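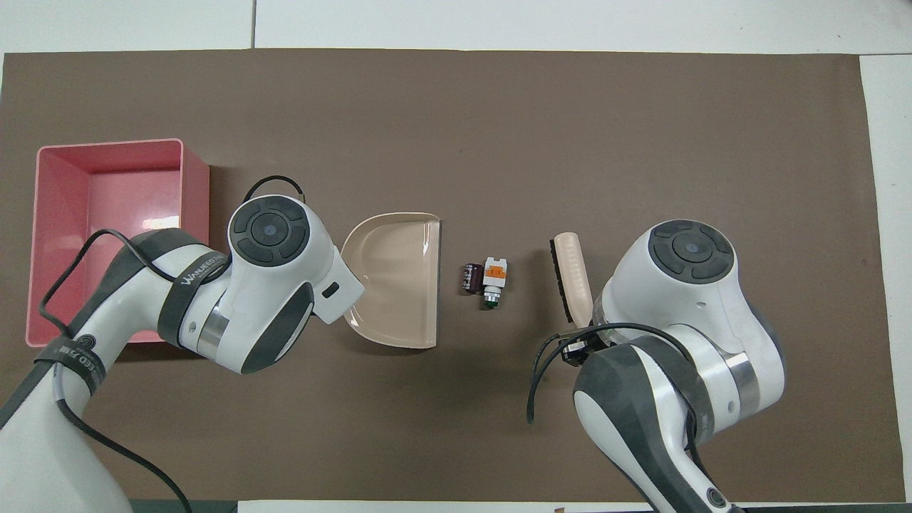

Desk mat with the pink bin on it, spots and top edge

Ticket 885
Product: Stasteo table mat, dark brown, large
Opened by: Anqi Cheng
Opened: 7 April 2022
Status: Resolved

Hello Brernel support,

I've got two niggles with my mat and I'd love some help before I do something daft to it with a scourer. I bought it from you in December for my big white worktable and on the whole I'm really fond of it (it's huge, it hides nearly all of the tabletop, and the brown is lovely and dull so the lamp doesn't bounce back at me). But it's picked up faint lighter spots all over. They're not bad, you have to look for them, but once I'd seen them I couldn't stop seeing them!

The other thing is the far edge, the long one. It doesn't run quite straight against the white of the table. I first blamed the table, which is made of two panels with a join in the middle-ish, so I got down and ran a ruler along it and the table is fine. The edge of the mat wanders a bit.

Things I've tried so far:

Dry cloth. Took off some dust, spots still there.

Damp cloth, warm water, drop of washing-up liquid. Looked perfect for as long as it was wet, then the spots came back as it dried. I got very excited for ten minutes there.

Turning the mat round so the wobbly edge faces me. Worse, I just stare at it. Turned it back.

Weighting the edge overnight with a row of cookery books. No change that I can see.

The pink bin in the photo lives on the left of the mat and gets dragged about a fair bit when I'm sorting, so I did wonder if it was scuffing the surface. But the spots are scattered all over and some are in places the bin never goes, so I'm not convinced.

Is there a cleaner you'd recommend, or is it a duff one?

Anqi

Update from me, next morning

Your colleague on the phone asked for the batch number. It's on the underside in one corner and it says 1,236. She also asked if I'd used any polish on the table, and yes, I had — the Flaltum spray, before I ever put the mat down. I'd forgotten all about it. She thought a bit of that on my hands or my cloth might have got onto the top of the mat and dried in dots. I use the same cloth for everything, so guilty as charged.

Her instructions, typed up so I've got them in one place:

Clean cloth, never used with polish. One part white vinegar to plenty of water. Wipe the whole mat, leave it five minutes, wipe again with plain water. Dry it flat, away from the radiator.

Update from me, two days later

Did the vinegar thing twice. Most of the spots have gone, though there are still a few pale ones near the top that I can find if I tilt my head. I can live with those. The bin got a wash while I was at it and is shining away on the inside.

About the edge: she says the large mats are trimmed by hand and a little waver is allowed for, but you've offered me 33 per cent back and I'd like to take that please, as sending the thing back would mean rolling it up and I don't own a tube that big.

Refund came through this afternoon. Happy for you to close the ticket, and please thank the lady on the phone for me, I didn't catch her name.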